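In praise of the boring round of talks

I've been following the Drornwood talks for longer than is probably healthy, and I'm going to stick my neck out: the round that has just finished, the one everybody yawned at, was the best of the lot. No handshake on the steps, no signing table, hardly a headline. The delegations from Jirley and Clidier sat down, argued about patrol boats and customs forms, put out two pages and went home. Lovely!

People want the big settlement, I know. They want the Chan Line sorted, the islands divided up, the ministers grinning at each other over a fountain pen. I wanted it too, back in July, when the last grand declaration came out and I read it on the bus feeling quite moved. Then I got to the end and tried to work out what either side had promised to do. I couldn't find it. I read it again at home with a cup of tea and still couldn't find it.
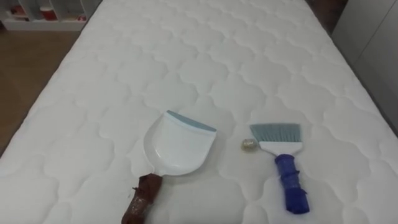
What makes the new text different is clause 3, on inspections. Each side may look over the other's vessels at the line, with 30 minutes' warning over the radio, and the result gets written down in both languages. It's a plain working sort of sentence and the drafters have tucked it into page after page (well, two pages, but they feel longer) of the usual soft stuff about friendship and shared waters. Honest to goodness, it sits there like a white plastic dustpan on a big quilted mattress, all that puffy stitching and then a thing you could do a job with. I'd give you the whole mattress for it. A coastguard officer can pick up clause 3 tomorrow morning and know what to do, and you can't say that of "a spirit of renewed neighbourliness".

I should be fair to the soft stuff, though. Somebody has to be able to go home and wave it at their parliament, and the Jirley delegation has a rough parliament to go home to. If a few warm paragraphs buy them the votes for the inspections, fine, let them have their paragraphs.

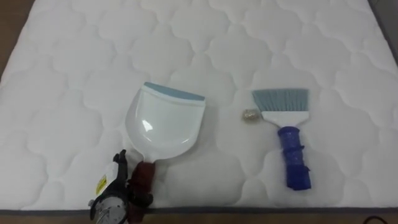
Smaranda Voicu wrote to me when I said something similar last time, and she thought I was being far too easily pleased. Her point was that technical deals can turn into a way of never getting to the real question. You agree on radios, then on forms, then on a working group about the forms, and meanwhile the families on the islands still need a permit to visit a grave on the other shore. She's right about the permits. It's a disgrace that they aren't mentioned once in the new text, and I'd have swapped the entire preamble for a single line on them.

Where I part company with her is on the order of things. Permits need officials who will pick up the phone to each other, and until this round they wouldn't. I'd sooner have them bickering over a customs form than not speaking! 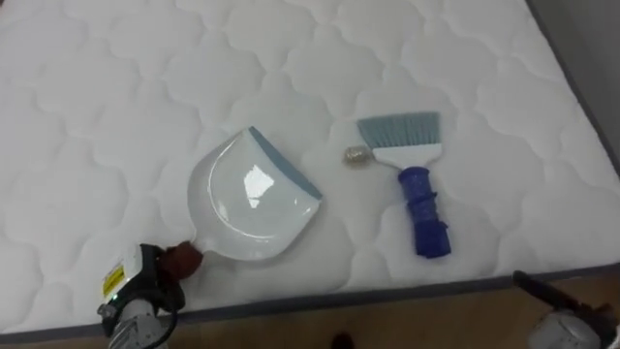 Brayden Landry, replying to the same piece, asked what happens the first time an inspection goes wrong. A boat gets held, a crew gets shouted at, somebody films it, and clause 3 is dead within the week, or so he reckons. Could be. I haven't got a clever reply to that, only the observation that boats are being held already, with no rules at all, and that a written record seems to me better than 20 angry versions of the same afternoon.

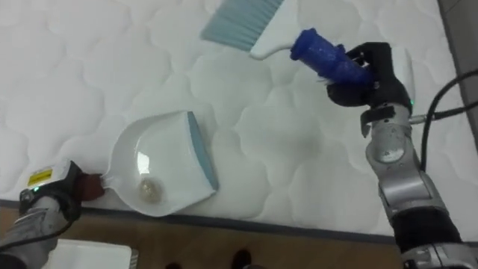 And the record is the bit I'd really fight for. At the moment it's to be kept by the two coastguards and shown to the mediators "on request", which I don't like one little bit. Put it where the fishing crews can read it. Put it up in the harbour office on both sides, in large type, with the dates. If the next round at Drornwood does nothing else, and I'd be quite content if it did nothing else, it could cross out "on request". I shall be reading the small print with my tea again, and if those two words are still in there you'll be hearing from me.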